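New county court clerk wants fewer wasted trips to the counter 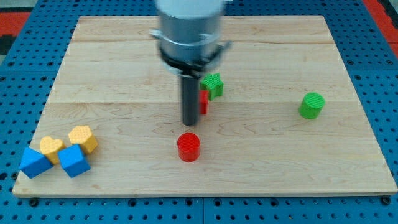

Colorful shape blocks on a pale board.

Duyên Châu has worked in the Flanmont County courthouse since she was hired to open mail in the traffic division. In March she was sworn in as clerk of court, taking over from Osian Gittins, who retired after three terms. The office keeps the records for every civil, criminal, family and traffic case filed in the county.

She met us in her office on the second floor, where she was still using her old desk from the records room.

"I didn't want a new one," she said. "The drawers on this one are set up the way I like."

Châu said the first thing she looked at after taking office was how many people came to the counter and left without doing what they came to do. Her staff kept a tally over five weeks. Of 3,331 visits, more than 1,000 ended with the person being told to come back, usually with a missing form, an extra copy or a different kind of payment.

"Some of those people drove in from Plurnberg," she said. "They took time off work. Then we tell them they need a second copy of a page and the copier is downstairs."

There is now a copier at the counter. The office has also rewritten the instruction sheets for small claims, name changes and fee waivers, the three subjects that brought in the most questions. The old small claims sheet was four pages long. The new one is a single page, printed on both sides.

Châu was careful to say what her staff can't do. Clerks may explain how to file a form, but they may not tell anyone which form will help their case.

"People get frustrated with that, and I understand it," she said. "They think we know the answer and won't say it. But if I tell one side what to file, I've taken a side. The judge can't have a clerk's office that does that."

For those who need advice, she points to the legal help desk on the first floor, run by Hằng Nghiêm, a lawyer who spent most of her career in housing cases. The desk is open two mornings a week. Nghiêm saw 600 people there last year, most of them tenants or parents with custody questions.

"Duyên sends people down with the right papers already in their hands," Nghiêm said. "That saves me the first ten minutes."

The larger job ahead is the move to electronic filing. Civil cases go first, and family cases will follow when the judges sign off on the rules for sealed records. Châu said she would keep the paper counter open for anyone who wants it.

"We have people who don't own a computer. We have people who own one and don't trust it with their divorce," she said.

Khoa Mạc, who has practiced in Bramard and Flanmont for years, said lawyers in the county had been asking for electronic filing for a long time. His one worry is the deadline. Under the draft rules, anything sent after 5 p.m. counts as filed the next business day.

Châu said that part was up to the judges. "I've passed the comments along," she said. "They've read them."

She has also asked the county for one more deputy clerk in the next budget. Two positions in the criminal division were left empty under the last budget, and the staff there have been covering for each other at lunch and during jury weeks.

Asked what she would like people to know before they come in, she said to bring the case number.

"It's on every letter we send," she said. "If you've lost the letter, call us and we'll look it up by name."

The clerk's counter opens at 8:30 a.m. and closes for lunch on jury selection days.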